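Refinishing a coffee table: oil or poly?
Woseo Home Forum > Furniture > Finishes and Repairs

mudroom_pete
Looking for opinions before I buy anything. I have a solid wood coffee table I got secondhand for $128. The old finish is mostly gone on top, and there are two white rings and a patch that feels rough. I plan to sand it back and start over. My wife wants it to look like bare wood. I want something I don't have to think about for ten years. Oil or polyurethane? We eat dinner at this table a lot more than we should.

saltbox224
Water-based poly, matte. Three thin coats on the sides and four on the top. It stays pale and it handles dinner plates. I did our kitchen island that way and wiped it down every night for years.

grainfiller
Disagree with the above. Poly is fine until it scratches, and then you have a scratch in plastic and your only real choice is to sand the whole top again. With hardwax oil you scuff the bad spot, rub in a little more and go on with your day. For a table that gets used hard I'd take the finish I can repair.

saltbox224
You can repair it, sure, and you'll be repairing it all the time. I had an oiled desk and every glass of ice water left a mark. Pete said he doesn't want to think about it.

grainfiller
How long did you let it cure? Most people put the first glass on it the next evening. The can usually says a week or more before it's fully hard, and in a cold room I'd double that.

saltbox224
Five days. It was January and the room was cold, so I'll give you that one.

Ildikó Vass
What kind of wood is it? If it's pine, test first. Pine goes blotchy with a lot of oils, and it dents under anything. If it's oak or ash you can use almost whatever you like.

Also, on the white rings: those are usually moisture in the old finish and they'll come off with it. Black rings are a different problem. Those are in the wood, and you'd need oxalic acid.

mudroom_pete
I think it's oak. The rings are white. The underside has a paper label that says Mudaliar but I couldn't find anything about it.

hobnail_j
Never heard of it. Check that it isn't veneer before you sand. Look at the end of the top and see whether the grain lines carry over the edge. If they stop dead, put the sander down.

mudroom_pete
Grain carries over. It's solid.

Celeste Durán
Then start at 80 only if you have to. I go 120, 150, 180 and quit. People sand to 320 because it feels nice, and then the oil has trouble getting in. With water-based poly, wipe the top with a damp rag first, let it dry, and knock down the fuzz with 220. Otherwise your first coat comes out like a cat's tongue.

grainfiller
Agree on stopping at 180 for oil. The brand I use says 150.

hobnail_j
Third option nobody brought up: wiping varnish. Goes on with a rag like oil, builds up like poly if you do enough coats. I used Pratitz satin on a bench and it's been fine. It does yellow some, so it may not suit your wife.

mudroom_pete
She wouldn't go for yellow. She already turned down the sample I did with leftover Danish oil in the garage. Too orange.

Celeste Durán
All clear oils darken oak to some degree. If you want it to look bare, use an oil with a little white pigment in it, or go with the water-based. Wipe a scrap with mineral spirits while it's wet and that's close to what a clear oil will look like. If she hates that, you have your answer without opening a can.

tallow_and_twine
Whatever you pick, think about what sits on it. Ours is a wood coffee table too and it always has papers on it. A finish that hasn't cured will stick to paper, and you'll pull up ink or leave print behind. I'd give it two full weeks bare before you put a magazine down. Room as it is now:

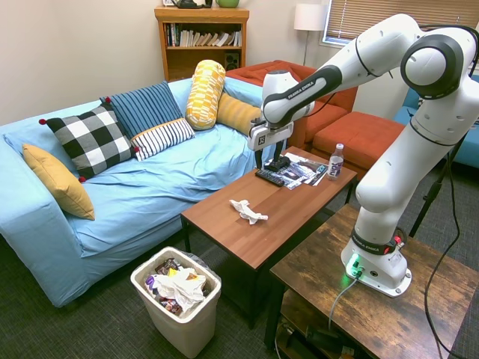

Coffee table with the usual papers, brown side table at lower right.

saltbox224
Second the thing about paper. I had newsprint come off backward on a shelf once. You could read the weather.

hobnail_j
Is the side table meant to look rustic like that, or is it waiting its turn?

tallow_and_twine
Meant to. I'm leaving that one alone. I like the brown.

Ildikó Vass
Pete, one safety note, as you're leaning toward oil. Lay the rags flat outside to dry or put them in a metal can with water. Don't ball them up in the trash. They heat up by themselves and will start a fire.

mudroom_pete
Good to know, thanks. I did the mineral spirits test on the underside at lunch. She said "that's brown." So it's water-based matte. Got a quart of the Fokance on order. Do I brush it or use a foam pad?

saltbox224
Foam pad for the top, good synthetic brush for the legs. Don't go back over it once it starts to tack.

grainfiller
I still think you'll be sanding it again in three years, but good luck. Brush for the whole thing, in my opinion. Foam leaves bubbles.

Celeste Durán
Foam leaves bubbles if you press. Load it well and let it glide. Do the underside too, at least one coat, so the top takes on moisture evenly.

mudroom_pete
Underside first then, for practice. Will post when the second coat is on.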